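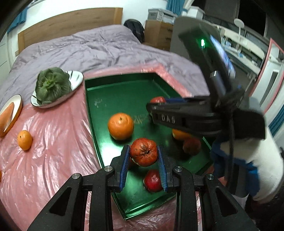 Fruit in the green tray, with the big orange on the left.

So we did it. We signed the lease on the apartment at Obura Court, and I have been meaning to write about it for two weeks, but my brain has been made of packing tape. If you only came for the short version: it's small, it's bright, the elevator is slow, and I love it.

Now the long version, for the three of you who asked!

We had been looking since the spring, mostly on the north side, and mostly at places we couldn't afford or places that smelled like somebody else's dog. I had a list. Two bedrooms, a real window in the kitchen, walking distance to a train. Dave had a list too, but his just said "parking" with a line under it. Every building we toured had one of these and was weirdly proud of not having the others.

The first one that got close was in the Celdale development, down past the old bus depot. You have probably seen the billboards. They have a pool on the roof and a gym with 24 machines in it (the leasing guy told us the number twice) and a lobby with those enormous couches that I would be scared to sit on. The apartment itself was fine. It was a box with nice faucets. But the bedroom window faced straight into the parking structure, and at five in the afternoon it was already so dim in there that I kept reaching for a light switch. Also the "ten minute walk" to the train took us 24 minutes, and we are not slow people. I timed it on my phone while Dave complained about his shoes.

After that we saw a place in the Horkum building, which I really wanted to like. Brick outside, high ceilings, a bakery on the ground floor. Then we read the fees. There was a fee for trash, a fee for packages, a fee for the bike room whether you own a bike or not, and a $40 monthly "community charge" that the woman in the office couldn't explain to me even though she tried for quite a while. I asked if we could skip the community part and she laughed, but she didn't say yes.

Obura Court came up on a Monday, late, when I was scrolling in bed and had pretty much decided we'd just renew. The listing was terrible. Blurry, no floor plan, and the description was one sentence about closets. But the address was right by the canal and the rent was inside our number, so I wrote to the agent anyway and he called me back at 7 the next morning. I was not at my best. His name is Konrad Gruber and he turned out to be the first agent all year who answered the question I asked instead of a different one.

He showed us the place that same evening. It's on the fourth floor, at the back, so you get the canal from the living room and a slice of it from the kitchen if you lean. The floors creak. The second bedroom is a joke, I'm going to be straight with you, it fits a desk or a guest but not both. Storage is great though (fine, the closets sentence was fair) and there's a spot in the lot behind the building with our number on it, so Dave has been walking around like he won a boat.

The thing I pushed on was the heat. Our current place has one radiator that works and I spent last November in a hat. Konrad pulled out the last inspection report and let us read the whole thing on the stairs, and the boiler is newer than I expected. The building is managed by Midarell, and the neighbor we met at the mailboxes said they're okay about repairs but you have to put it in writing. Noted!

Things I still need to figure out:
Whether our couch makes the turn on the stairs
Curtains, because the streetlight is right there
Where to get decent groceries on that side of the canal
How to transfer the internet without spending my whole life on hold

If you live over there and have a grocery store you like, please leave it in the comments. Same for a dentist. We get the keys on the first and I'm already measuring things that don't need measuring.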